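**Re: Draft practice note on hand-held gripper work at the table, clauses 3 and 4**

2020-11-01

Dear members,

Thank you for the replies received on the draft. I am answering Mr. Swati's message on the list, as several sites raised the same point.

> Tanveer Swati wrote:
>
> Clause 3 asks that the working surface be "plain and clear" before each recording. At Skuldale we read this as the whole table. The Talitz office reads it as the part in front of the fingers only. Which is meant? I would also ask whether clause 4 permits two grippers at one basket, or whether the second operator must stand back until the first has let go.

On the first question, the wording was too loose. Clause 3 is meant to cover the area between the open fingers and directly ahead of them. A basket or similar item may remain at the side, provided that it stays in the same place for the whole session. Floor tape and stands beyond the table do not fall under this clause; they are dealt with in the room layout sheet.

On the second question, two grippers may be present at one basket. Only one may be closed on the cloth at any time, and the other operator keeps both hands on their own side. Sites that prefer a stricter rule are free to adopt one - please record it in the local annex.

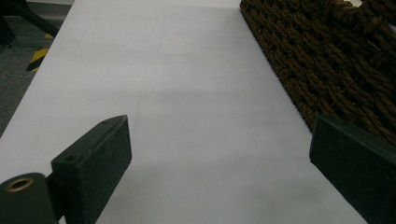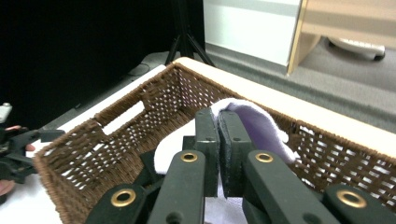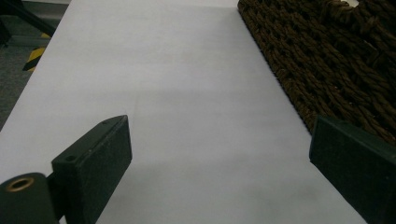

*Clause 3, first and third pictures: white surface clear between the open fingers. Clause 4, second picture: green gripper closed on the cloth, black gripper at the left.*

The revised text of clause 3 will read as follows:

> 3.1 The surface between the fingers shall be plain and free of marks, tools and loose items.
>
> 3.2 Items at the side of the surface shall not be moved during a session.
>
> 3.3 The operator shall check the pivots and finger pads after every 40 grasps.

Ms. Farías has asked that the interval in 3.3 be reduced for new operators. I have no objection, and would suggest 10 grasps for the first session. Mr. Ashby will send the matching change to the checklist separately.

Comments on clauses 3 and 4 should be sent to the list before the end of November. Comments on the other clauses are closed.

Yours sincerely,

Cauã Dantas
Editor, Practice Note on Hand-Held Grippers
Woltex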